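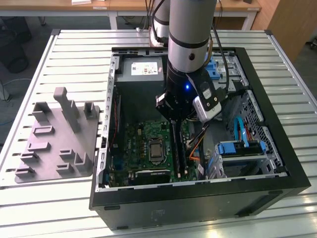 One reader wrote in to say that any gripper can look good for an afternoon, and the only question worth asking is how it behaves after lunch on the second day. We agreed, stole the idea, and now run everything through a second day. Lunch is not provided.

About Us

Harasym is a small test shop in Cultthorpe. We try out grippers, arms, wrist cameras and controllers for people who are about to spend real money on them and would like a word with someone who isn't selling any. We have no showroom. We do have a kettle and a very long shelf of adapter plates, most of which fit nothing.

We started with 20 borrowed parts and a spreadsheet. The spreadsheet has since grown to 594 rows, and a fair number of them end in the word "dropped." Those are the rows clients read first.

What we work on

Most of our week goes to computer hardware: opened-up desktop cases, memory modules, drives, cables. It's a good way to find out what a gripper is made of. A memory module is thin, stiff and easy to tilt by a hair, and a PC case is full of things to bump into on the way down. Grippers that do lovely work on a foam block tend to go quiet around a motherboard.

Our house routine is called Hadau. It has 25 tasks and the same ones go to every gripper, including the expensive ones, whose makers sometimes ask if we could skip a few. Zatular is the longer version, with 84 tasks. It was meant to take a morning. We've stopped writing down what it was meant to take.
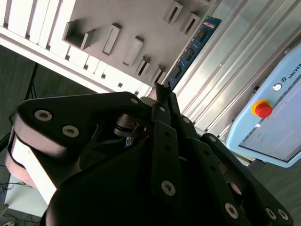
Do you recommend one gripper over all the others?
It depends on the part, the arm and how much patience you have for calibration. We give you the results for each task and tell you which one we'd pick for your job, along with what we'd grumble about afterward.

How we report

You get a plain write-up, the settings we used and every failed try, with the failures in the same size type as everything else. If a camera lost track of a slot when the light changed, that goes in. If we set the controller up wrong the first time, that goes in too, and we don't bill for it.

We take no commission from makers. One sent us a fruit basket in June. We ate it and their gripper still came in nearly last.

Visits to the Cultthorpe shop are by arrangement, after 10 a.m. Bring your own awkward part.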